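Ticket 147: Left arm stops partway through wipe routine
Project: Drevano two-arm table build, shared workshop
Opened by: Jussara Queiroz
Assigned to: Melquiades Figueroa
Priority: normal
Status: closed, one follow-up open

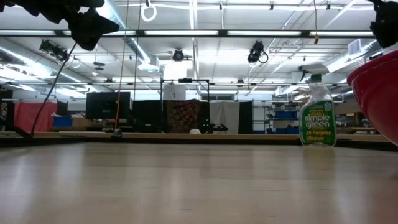 Table, bottle and bowl with both grippers over the work area.

Problem as reported (Jussara)

The left arm faults during the wipe routine. It starts fine, goes to the spray bottle approach pose, waits, then begins the long reach across the table. Somewhere past the middle it stops and holds position. The controller shows "joint 5 comm timeout". The right arm keeps going with its half of the routine until I hit pause.

Clearing the fault and homing gets it back every time. The next run may finish or may fault again in the same general area. I have not seen it fault when jogging by hand at low speed.

Changes since it last worked properly: new fingertips on both grippers, and I rerouted the left wrist cable so it would stop rubbing on the forearm cover. Firmware was not touched.

Notes, Melquiades

Read the log from the last session. It has 37 timeouts, all joint 5, all left arm. No overcurrent and no temperature warnings. Supply voltage is steady through every one of them. Joint 6 is downstream on the same bus and drops out at the same instant, but the controller only reports the first one it misses.

Ran the routine with the grippers open and nothing to pick up. Faulted on the second pass. So it isn't the load.

Put the old fingertips back on. Still faults. New ones went back on after that.

Swapped the left and right bus adapters at the controller end. Fault stayed with the left arm. Adapters put back where they were.

Wiggled the connector at the base with the arm powered and holding. Nothing. Wiggled the one at the wrist and got a timeout right away. Repeated it to be sure and got another.

Anisa's reply

Before you replace anything, look at how much slack there is at the wrist when joint 5 is near its limit. We had the same thing on the Soritz arm last October. The cable was good but the tie was too close to the plug, so every time the wrist rolled it pulled the plug a little way out of the socket. It looked seated when the arm was parked.

Melquiades

Checked. At home position the cable has a loose loop. With joint 5 at 126 degrees the loop is gone and the cable is straight from the tie to the plug. The wipe path goes right through that angle on the far side of the table.

Steps taken:
Powered down and locked out the left arm.
Cut the tie nearest the wrist plug.
Moved the anchor point back to the second screw on the forearm.
Reseated the plug. The latch tab was bent, so I replaced the plug shell with one from the Ortuño spares box.
Rolled joint 5 end to end by hand with power off. Slack at both ends now.
Powered up, homed, ran at quarter speed, then half, then full.

Result: no timeouts in over 3 hours of repeat runs at full speed.

Jussara

Ran it myself on Tue 25 June after the last class cleared out. Full routine, both arms, no faults. The cable does swing more than it used to, and on the return move it comes close to whatever is standing at the back of the table. It hasn't touched anything yet. I dropped the return speed a little in my copy of the program and left the shared copy alone.

Melquiades

Fine with me. Send me the speed you settled on and I'll put it in the shared copy. I would like a proper sleeve on that cable before we add any moves that go farther back.

Follow-up ticket: cable sleeve for left and right wrists, assigned to Itzel Cárdenas. Right arm still has its original tie position and has not faulted, but it uses the same plug, so please do both in one go. Sleeve stock is in the Stuva drawer, bottom left. If there isn't enough for both arms, do the left one first and add a note here.

Ticket 147 closed by Melquiades Figueroa. Reopen it if joint 5 shows up in the log again.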